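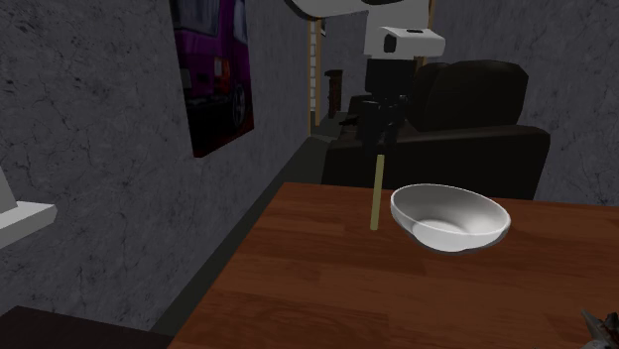
I had promised myself I would be in bed by ten on Monday, and at half past twelve I was still at the kitchen table with a cold cup of tea, watching a pretend robot try to push its hand through a pretend table. My partner came down for a glass of water, looked over my shoulder, said "is it meant to do that?" and went back up again. It was not meant to do that.

For anyone new to these posts, we try everything out in Ollell, our simulator, before any of it goes near the arm in the workshop at Presstead. The room in there is a funny sort of place with a leather couch and a picture of a purple van, and I've spent so many evenings in it that I feel I could find my way to the ladder in the dark. The job this month is a tidying one. The arm picks things up off a table and puts them where they belong, and Plultano (our motion code, named during a very long car trip) decides how it gets there.

It had been going beautifully. I'd left a batch running over dinner, and when I came back six of the runs had stopped with the same complaint, a force at the wrist well over the limit. I did what I always do and blamed the simulator. Thin objects are a pain in Ollell, and if you've ever watched a virtual stick shiver its way across a virtual table for no reason at all, you'll know why I didn't look any further for an hour. 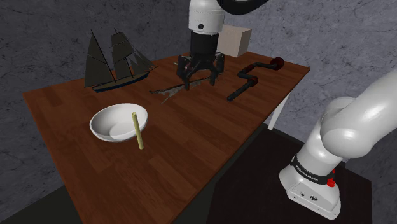

So I fiddled with contact settings. I made the tabletop stiffer, then softer, and then I put it all back because I'd lost track of which was which – I really must start writing these things down as I go. The runs kept failing. In the end I messaged Xiaoyan Jiang, who was also up far too late, and she asked me a question I should have asked myself: what height did the arm think the table was?

Well. It thought the table was four centimetres lower than it was. I had raised the tabletop back in July, when I redid the room, and I'd updated the scene but left the old number sitting in a settings file that Plultano reads when it starts. Most of the time this did no harm, as the arm takes its grasp height from the object it's reaching for. But when it loses track of an object halfway down, it falls back on the table height from the file and keeps going, perfectly calm, towards a surface it has already met.
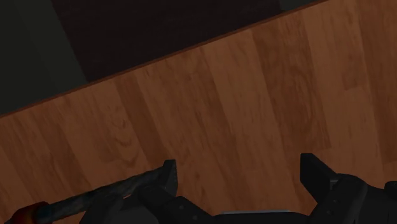 *The wrist view, fingers open over the planks, with the red-ended tool down on the left.*

Now, the part that kept me awake after I'd finally gone up. The workshop arm reads the same file. It has its own force limit and would have stopped, I'm fairly sure, but a hard knock into a solid bench is no good for the fingers, and it's worse if somebody happens to be leaning in to straighten something up. We've all done it. I've done it with a sandwich in my hand.

I wrote to Yiran Gu first thing the next morning and asked for the workshop arm to be left switched off until we'd sorted it, and Yiran was very nice about it, considering there was a visit planned for that afternoon.

The fix took about two hours, most of it testing. The table height now comes from the scene itself, and if there's no height to be had, Plultano won't start. And when the arm loses sight of what it's reaching for, it stops and backs off the way it came. Shao, our little log checker, will also nag if two runs in a row stop on wrist force, because I clearly can't be trusted to read the log when there's a simulator to blame.

I reran the whole batch last night and had no force stops at all. There was one run where the arm lost the object, paused, and lifted itself back up very politely, and I was so pleased that I called everyone downstairs to see it. They were less moved than I was.

The workshop arm stays off until Yiran and I have measured the real bench with a real tape measure. I'm bringing scones.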